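# The night guard pitch

I went in for a cleaning and came out with a quote for a piece of plastic.

If you've had dental insurance in the last few years you may know the routine. The hygienist does her thing, the dentist comes in for four minutes, taps around, and says the word "wear." I had wear. I had it on the lower left molars and on one of the front teeth, where there's a little flat spot I have been running my tongue over since college. Did I grind my teeth at night? I said I didn't know, I'm asleep. Did my jaw hurt in the morning? Sometimes, I guess? That was apparently enough. By the time I got to the front desk there was a printout waiting with "occlusal guard, hard, custom" on it, and a number that made me put my coat back down on the chair.

I'm not going to name the practice, because I like the hygienist and I plan to go back. I will say it's part of the Lapointe group now, which it wasn't when I started there, and that the printouts got a lot nicer after the sale.

So I did what I always do, which is go home annoyed and read.

## What I wanted to know

My question was pretty simple. Does a night guard stop you from grinding your teeth? I assumed yes. That's how it gets talked about. You grind, you wear the thing, you quit grinding.

As far as I can tell, mostly no. What a guard does is sit between your teeth so that you grind on the guard. The plastic gets chewed up and the enamel doesn't. Some people seem to clench less with one in, some people don't change at all, and a few seem to clench more, as if the jaw had been handed a toy. I read a fair number of abstracts, and the full papers when I could get them without paying, and the language was a lot more careful than what I heard in the chair. Lots of "may" and "limited evidence." Small studies. Short follow-up.

I don't think that makes guards useless. If you're wearing a tooth flat, putting a cheap sacrificial layer on top is a perfectly sensible idea. I just want somebody to say that's what it is. A phone case doesn't stop you from dropping your phone.

The other thing I wanted to know was whether a flat spot on a tooth means I'm grinding now. It doesn't, or it doesn't have to. Enamel doesn't grow back, so a worn place could be from last week or from the two years I worked nights and lived on sour candy. One exam can't tell those apart. You'd want to compare it with something older, and my dentist has all my old X-rays and the photos they took when they got the little camera. Nobody had pulled them up. I asked at the desk and got a blank look, a friendly one.

## The money part

The custom guard was going to be billed to my insurance, which is through Stinel, and Stinel covers guards if there's a diagnosis of bruxism (that's the grinding) and if you haven't had one in the past however many years. I called to check. I was on hold for 18 minutes. The woman I finally got was very patient and told me that "covered" in my plan meant covered after the deductible, at half, up to a limit, and that the limit was shared with everything else I might need done before the plan year rolls over in April. So if I got the guard in February and cracked a filling in March, I'd be paying for the filling myself.

None of that was on the printout. The printout had a line that said "estimated patient portion" with a small and cheerful figure next to it, and a footnote saying the estimate wasn't a guarantee. I'd like to see any other business get away with that footnote. My mechanic would be ashamed.

I also asked her whether the plan would pay to compare my old records first. She said that would just be part of an exam. Great, I said, I just had an exam. We both sort of laughed and then I thanked her and hung up.

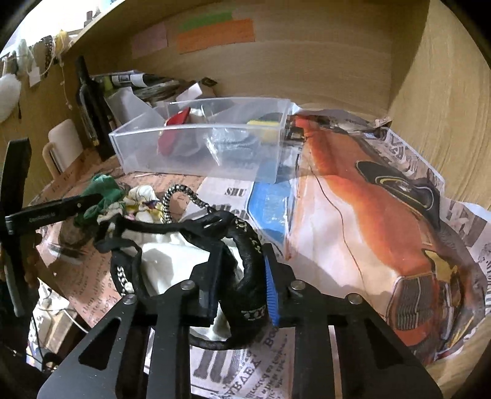

Then there's the drugstore kind, the boil-and-bite ones. You soften it in hot water, bite down, and it takes the shape of your teeth, more or less. I bought one, a Lonerus, in the two-pack. The box says "dentist quality," which could mean anything at all. It also says it lasts "up to" six months. Up to! I could be up to seven feet tall.

I wore it for 11 nights. Here are my notes, for whatever one person's mouth is worth:

- First two nights I took it out in my sleep and found it in the bed.
- Third night it stayed in and I drooled like a bulldog.
- By about the sixth night I'd stopped noticing it much, and my jaw in the morning felt the same as it always does.
- There's one dent in it, on the right side. My worn teeth are on the left.

I brought that last point up with my cousin Océane MacLeod, who worked at the front of a dental office in Drorkcombe for years and has opinions. She thinks the dent is from fitting it badly in the first place, and she's probably right, since I did it while also making pasta. She was less skeptical than I am about the whole business. Her view is that the dentists she worked for believed in guards, wore them themselves, and would have recommended them if there had been no money in it. What she didn't like was the monthly sheet. Her office had a target for guards, same as for whitening, and the sheet went up in the break room. "You can believe in something and still be pushed to sell it," is how she put it. I've been chewing on that (sorry) for a week.

She also told me soft guards can be worse for some clenchers, because they're bouncy and people chomp on them. I went looking and found dentists saying that, and other dentists saying it's overblown, and not a lot under either claim. I'm filing it under maybe.

## A second opinion, sort of

There's an older dentist across town, Gavin Strachan, who used to see my mother and who still takes patients three days a week. I paid him for an ordinary visit out of pocket. It cost less than the custom guard by a wide margin, and he looked at the flat spot for longer than anyone has ever looked at any part of me.

He'd had me bring my old photos. (The first office did send them over once I asked in writing. Took a week, no charge, no complaints.) He put the oldest one up next to what he was seeing and said he couldn't find much difference in the front tooth. The molars he was less sure of. The old picture was blurry back there and he said he wouldn't swear to anything from it. He told me I might be grinding some and I might not, and that if it were his mouth he'd take good pictures now, take them again next year, and decide then. If my jaw started hurting for real, or I started waking up with headaches, or something chipped, he'd want me in sooner and he'd probably make me a guard.

I asked him straight out if guards were a racket. He said no. He said he'd made more than 100 of them and plenty of those people had needed them badly, people who had cracked crowns clean through. He said the ones that bothered him were the ones in drawers. Somebody pays, wears it for a few nights, hates it, and never mentions it again, and their chart says "treated."

That got me, I admit, because mine is already in a drawer.

## Where I am with it

I'm not getting the custom one this year. I might get one next year. I realize that "wait and take pictures" is also a treatment plan somebody sold me, and that I liked it partly because it was cheap and partly because it agreed with the mood I walked in with. So take all of this with a grain of salt. If you wake up with your jaw locked or your teeth are visibly getting shorter, you are not me, and you should go talk to someone who can look in your mouth.

But if you're in the same spot I was, coat on, printout in hand, these were the questions that got me actual answers:

- Has this gotten worse since my last photos, and can we look at them together?
- What happens if I wait a year?
- What's my share in dollars after the deductible, and what does it use up?
- If I hate wearing it, will you adjust it, and is that included?

The last one I only thought of afterward. I called the first office and asked, and the answer was one adjustment – within 30 days of pickup – and after that it's billed as a visit.

I have another cleaning coming up in the summer. They've already texted me twice to confirm it.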